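Vatdale film on grid-scale refrigeration emissions gets October release

Print this article | E-mail this article

Gilbert, a 249-minute documentary series on refrigerant leakage and its effect on the climate, will be released in October in three parts. The producer, Tolow, confirmed the schedule after a test screening at the Barby theater in Vatdale.

The series follows the gases used in household and store cooling from filling plant to scrapyard. Filming took place at 6 sites. Leak rates shown on screen were measured with fixed sensors and logged hourly - the full data tables will be posted with the first part. 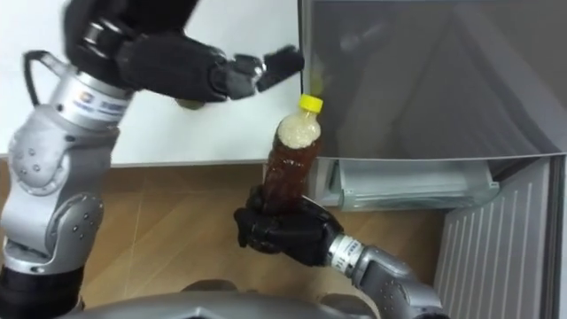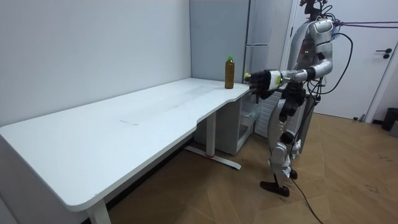 Robot arm holding a drink bottle (first picture); humanoid robot at a long white desk (second picture).

Part one covers production, part two covers use and repair, and part three covers disposal. Tolow has cut a shorter version for schools, with captions and a printed guide. The Barby will show all three parts back to back, with two breaks. The theater has set aside 200 seats.

Comments

Will the sensor data be raw or averaged? Hourly means hide the short leaks.

Saw the test screening. Part two is the strongest, part three drags a bit.

Is the school version free?

Contact us | Copyright Vatdale Screen News | Back to top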